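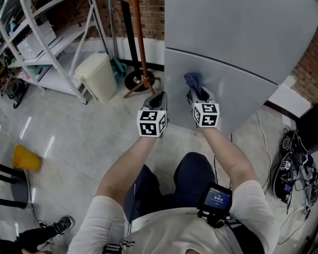 The Outside of the Refrigerator

My mother wiped the refrigerator door every evening, after the dishes and before the tea. She did not use any special product. She took the cloth that was already in her hand, she rinsed it, and she passed it over the upper door and the lower door, in this order. It took maybe as long as it takes for a kettle to start making noise. When I was a child I believed that this was a law, like the law of stopping at a red light.

I have lived now in four countries and in many shared kitchens, and I can report that it is not a law. Most people clean the inside of the refrigerator when something has leaked, and they clean the outside when guests are coming. I would like to argue for the outside. I think it is the most touched and the least cleaned surface in a home, and I think the lower door is the worst part of it.

Consider how we use this door. We come home with shopping and we push it shut with a knee. We cook, we remember the butter, we pull the door with fingers that have just been in flour or in chicken. A child puts a whole hand on it to keep balance while taking off a boot. The dog also leaves something. On the upper door we see these marks because it is at the height of our face. On the lower door we look from above, and at that angle gray paint forgives a lot.

I had this discussion with Benedetta Fiore, with whom I shared a kitchen for three years. Her opinion was that a gray refrigerator is bought exactly so that one does not have to wipe it. "White is for people with time," she told me. I understood her, she worked late and she cooked much better than I did. But one day in August, in the low sun at seven in the evening, the light came through the window from the side and we both saw the lower door. There were drips on it which had dried on their way down. There was a clear shape of a palm. Benedetta looked at it for a while and then she closed the blind.

The advice which we find everywhere is to clean big appliances thoroughly once in a season. There are even calendars for this. My cousin Myroslav Ivanyshyn uses an application called Rutine, which sends him a message every 90 days that it is time for the kitchen. He is an orderly man and he obeys. He gives one half of his Saturday to it, moves everything away from the walls, and is in a bad mood until the evening. I do not want to laugh at him, his kitchen after this is cleaner than mine has ever been. But I have also visited him on day 80.

Oh, I should say what I mean by wiping, since people imagine different things. I mean a soft cloth, damp and well squeezed. I begin at the top and go down, and I do the edge between the two doors separately, with one finger inside the cloth, as the crumbs and the gray line of grease collect there. The handle I do last. If there is something sticky, I lay the cloth flat on it and press and wait, and I do not scratch. Then I go over it with a dry part of the same cloth. There is a spray named Deso that my neighbor likes, and it smells of lemons, and I have nothing against it. For a door that was wiped yesterday, warm water is enough.

About the cloth I have a stronger opinion. It must be dark. I know that the serious people say white, so that one can see the dirt and change the cloth in time. In my experience a white cloth becomes sad after one week, and then one is ashamed of it and hides it under the sink, and a hidden cloth does not clean anything. A dark blue one can hang in the open on its hook. I wash mine at 40 degrees with the towels, whether it looks dirty or it does not.

Here Sanne Timmermans, who read the first version of this text, wrote in the margin: "But this is about your mother and not about hygiene." It is partly true. A kitchen with a smudged door does not make anybody ill, I suppose, or not often. My reasons are more about how a room feels. The refrigerator is the biggest flat thing in most kitchens. In a small one it is practically a wall. When it is clean, the shelf with the mess of bottles and small things beside it is only a shelf with a mess, and I can live with it. When the door is greasy, the whole room seems to be tired, and I start to order pizza.

There is one more argument, and it concerns the floor. A person who bends down to wipe the lower door is already near the floor. From that position I have found a cup, a lid, many onion skins, and one time a letter from the bank. I would not have gone down there for any of these. I think that much of tidying happens in this way, as a side effect of some small job for which we were bending anyway. Those who plan the tidying as a project, with a list, stay standing for longer.

I admit that I do not keep to it perfectly. When I am sick, or when there is football, the door must wait. Last winter I did not do it for two weeks, and on the evening when I started again I needed the pressing and the waiting in several places – the longest one beside the handle, where it was jam. Afterwards I rinsed the cloth, hung it up and put on the water for tea.

Hnat Ivanyshyn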